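Furnished Rentals: Frequently Asked Questions

Palacios Residential manages furnished apartments for stays of one month or longer. The answers on this page apply to all residents of the Jadden and Valetti buildings. Terms in a signed lease take precedence over anything stated here.

Last revised 2021-04-02

Applying and Moving In

Who may apply for a furnished apartment?
Any adult may apply. Each person over 18 who will live in the apartment must complete a separate application and be named on the lease.

How long does a decision take?
Most applications are decided within 5 business days. Applications with a co-signer may require additional time, as both parties are reviewed.

When can I collect my keys?
Keys are released at the leasing office on the first day of the lease, after the deposit and first month's rent have cleared. Please bring government-issued photo identification. Keys cannot be released to a friend, relative or moving company without written permission from the resident.

Furniture and Fixtures

What is included?
Every apartment has a bed, a sofa, a dining table with chairs, and a unit for a television. Linens and kitchenware are provided only where the lease lists them. The inventory attached to your lease is the complete record of what has been supplied.

May I bring my own furniture?
Yes, provided that hallways and exits remain clear. Items supplied by Palacios must stay in the apartment. We are unable to store them elsewhere during your stay.

May I move the TV console?
Freestanding furniture may be rearranged freely. Wall-mounted consoles must be left where they are installed. Residents should not sit on them or remove the fixings. If a console becomes loose, clear the top and submit a maintenance request.
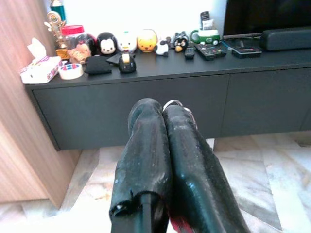 Am I responsible for wear?
Ordinary wear is expected and is not charged. Burns, deep scratches, stains and missing parts are assessed against the move-in inventory. Residents have 13 days from the start of the lease to report existing damage in writing.

Payments and Deposits

When is rent due?
Rent is due on the first of the month. Payments may be made through the Gruvanex resident portal or by check at the leasing office. Cash is not accepted.

When is my deposit returned?
Deposits are returned within 20 days of the final inspection, less any itemized charges. Please leave a forwarding address.

Whom should I contact with a question not answered here?
Write to Efe Ojo, Resident Services, Palacios Residential, Suite 811, or send a message through the portal under "General Inquiries."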